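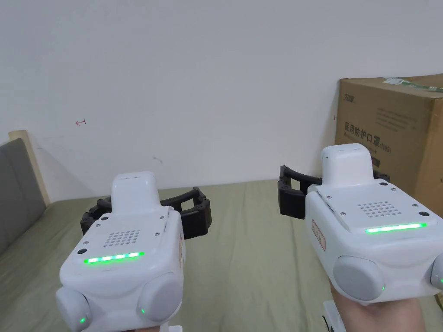
The back bedroom at Drumimis in July, green sheet on the bed.

Hello all, and thanks for being patient with me. I know this update was meant to reach you before the end of June, but the plasterer came and went and came again and I wanted to have something proper to tell you!

So, the guest rooms. When you gave us the grant we had 7 bedrooms at Drumimis and only one you'd have put your own mother in. We've now got 6 that are fit for walkers to sleep in, and the last one is waiting on a window. The walls are all plain white, which caused a bit of a row (I wanted a soft yellow, Dilwyn Gronow very much did not), and I've come round to it. The rooms feel twice the size.

Damp was the big worry in my last report. Dilwyn had the gutter down along the north side and found it packed solid with moss and half a tennis ball. With that cleared and the downpipe moved, the wall behind the stairs has dried out nicely and the meter readings have been going the right way since the spring. I'd still like to get through one more winter before I start bragging.

Beds next. We'd budgeted for new frames throughout, then the old Odida guest house up the valley closed and let us have 14 of theirs, with mattresses, if we'd come and fetch them. It took all day with a hired van and a lot of swearing on the bends. Two needed new slats and the rest were sound. That saved us £800 on the beds line, and I'd like your blessing to move it across to the kitchen, where the cooker is on its last legs. Could you let me know by email? I don't want to order anything until I've heard.

Bedding came from Liepiņa, who've been lovely to deal with, though the second parcel was all pillowcases and had to go back. The right one is here now and everything's been through the wash.

Bookings! We opened the diary on Flurnik at the start of the month and I'm still getting the hang of it. It let two parties book the same room for the same night, which I sorted out with a phone call and a free breakfast. August weekends are nearly full, mostly people doing the ridge path, plus a choir who've asked if they can practise in the dining room after tea. Weekdays are slow and I'd like to try a cheaper midweek rate in September.

Still to do before the next report: the window, the fire door at the bottom of the stairs (ordered, no delivery date yet), a handrail for the front steps, and somewhere for wet boots. The boot rack we bought fell apart within a week, so Dilwyn is building one out of the old floorboards.

Receipts are in the usual folder, apart from the van hire, which I'll add as soon as I find it. Do come and stay if you're up this way, the kettle's always on.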